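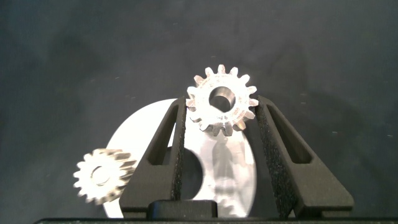

Small gear, big disc, second gear waiting its turn. Wrist cam view, March.

OK so people keep asking what I do all day, and the answer this month is gears. I drive a robot arm by hand, over and over, so a model can learn from watching me do it. We're at 1,679 saved demos and the goal is 2,200.

The task sounds like a toddler toy. Pick up a little metal gear, bring it over, set it down where it belongs. A person does it without looking. Through a pair of grippers with no feeling in them it's a whole other sport!

Shiny metal is the worst part. Under our lamp the face of the gear goes nearly white and you lose the edges, so I steer by the teeth on the lower side where there's less glare. I asked if we could dim the lamp. The answer was to leave some demos bright and do others dim, so the model sees both. Fair, but my eyes would like a word.

Also, the foam strips on the inside of the fingers are the best thing we've added. Bare plastic kept letting the gears squirt out sideways (I found one in my shoe). Foam wears down though, and I swap it every 75 demos.

Someone in the Vamstead group chat asked if I throw out the bad runs. Not all of them! If I fumble and then fix it, that one stays in and gets a "recovery" tag. If I drop the gear off the mat, it's gone. Yesterday I tossed 11 before lunch, a personal low.

Things I've started doing to keep the data from getting samey: turn the mat a little, start the arm from a weird spot, put the spare gear somewhere annoying. Left to myself I put it in the same place every single time - you don't notice until you play back a batch and it looks like one long rerun.

We trained a first try on the early Skuvum batch and it does this nervous little hover before it lets go. Guess who hovers before letting go. Yep. So now I'm practicing being decisive.

Back at it after coffee. If anybody has a trick for keeping lint off a dark mat, please send it my way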